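3.2 Colour naming in handmade jewellery listings

Sellers of handmade jewellery describe colour in words first and in photographs second. We collected 2063 listings for earrings, bracelets and pendants made by small Canadian workshops, and kept those in which the metal and the bead or stone were each given a colour term. Listings that named a finish but no colour (for example, "hammered" or "brushed") were set aside and are treated in Section 4.

Each remaining listing was coded by three readers working separately. Where at least two agreed on the base term, that term was used. Grey and silver caused most of the disagreement. Readers tended to accept "silver" for any pale metal, including pieces the maker listed as aluminum or stainless steel, while Akosua Korletey's earlier coding scheme reserved it for sterling and plated goods. We followed the Korletey scheme, with one change: oxidized silver was moved to the grey group.

Bead colours were easier to code when the seller used a supplier's name for the shade. The Ranport and Wostik charts overlap closely in the browns and taupes but part ways in the pinks, where Wostik divides "blush" into 3 grades. Terms found on neither chart were entered as written.
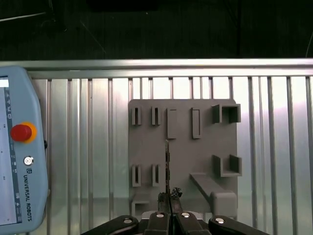 Buyers who returned a piece as "not the colour shown" were mostly returning metal, and the bead was rarely mentioned. Bare metal has no single colour in a photograph, and a seller's choice of term depends on which part of the surface is read. The ribbed aluminum in Figure 3 shows the range: the slats alternate between bright strips and darker grooves, and the glare at lower right is pinkish white. A term taken from that corner alone would fall in our rose group. We therefore coded metals from the seller's text only and did not correct them against the photograph.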